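Stop Making Me Convert My Footage Twice

I edit short documentaries for a living, mostly for museums and small nonprofits, and I've reached the point where I feel a little sick whenever a client says the words "we shot it in the new format." There is always a new format. This year it's the Chou codec, and before that it was whatever Salura was pushing, and every one of them was going to save me hours.

I'd like some of those hours back, please.
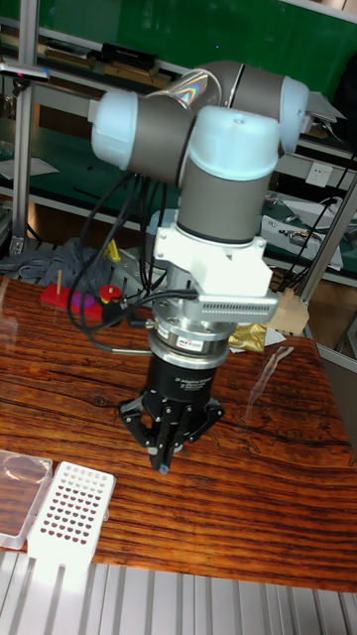 Cenville, August

My last job came in on 6 drives. The camera crew had used Chou because it makes small files with lots of color information, and they were right, it does. The shots look lovely. I could drag a badly exposed sky back from the dead and nobody would guess. I'm not going to pretend the pictures aren't better than what I was cutting a few years ago, because they are, and I grinned like a fool the first time I played with the highlights.

Then I tried to open the project on my other machine. The plug-in was a different version, so half the clips came up green. I updated the plug-in, which wanted a newer version of the editing program, which wanted a newer operating system, which my sound card doesn't like. I went and made a sandwich. By 4 in the afternoon I'd given up and was converting everything to plain old editing files, the same ones I've used forever — and there went the small file sizes, and there went the afternoon.

So who saved time here? The crew did, a bit. They carried fewer cards. I paid for it at the other end, and then the sound mixer paid again when she needed her own copies (she was nicer about it than I was).

I wrote a grumpier version of this for the Trodby newsletter and got a pile of mail back. Most of it agreed with me, which was pleasant and not very useful.

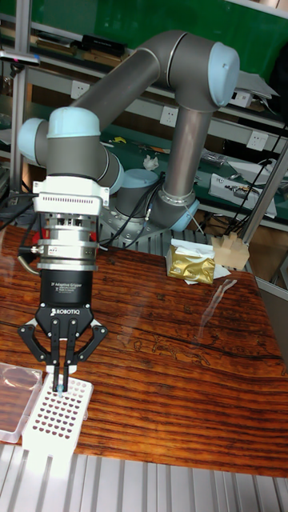 Despina Cârstea wrote that I was blaming the codec for something that was my own fault. If I'd asked the crew for a test clip before the shoot, she said, I would have found the plug-in trouble in 20 minutes, with weeks to fix it. She also said that people made the same complaints when tape went away, and that she doesn't miss tape even slightly.

Okay, fair. I should have asked for a test clip, and I do now, every single time. I don't miss tape either (I still have a box of it in the hall closet that I can't play on anything).

But I don't think a test clip settles it. A test clip tells me the files open today, on this computer. One of my museum clients wants to recut a film we finished a while back, and the camera originals are in a Salura format that my current software won't touch. The finished film plays fine. The raw material, the stuff they paid for, needs an old laptop and a good deal of patience. They asked me whose job it was to keep it readable, and I didn't have an answer. It wasn't in the contract. I'd never thought to put it there. 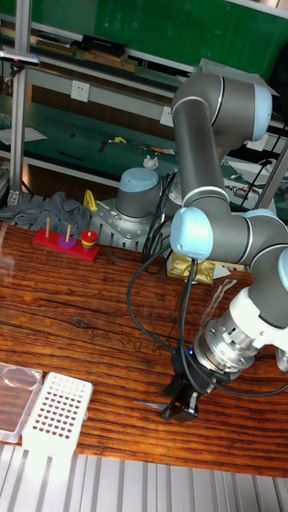 What I'd ask for

I'd start with the camera makers. If you want me to trust a new format with somebody's only interview with their grandmother, publish how it works. All of it, so that some stranger can write a player for it after you've lost interest. A free download with a license agreement attached doesn't count, sorry.

From crews I want a phone call. Tell me what you're shooting before you shoot it, and if you have 2 choices and no strong feelings, pick the boring one. I'll buy the extra drives myself. Drives are cheap next to a week of my swearing.

And from editors, me included, a line in the estimate for conversion and storage. I've added one. The first client to see it asked what it was for, I explained, and she signed without another question. I'm now wondering how many years I did that work for free.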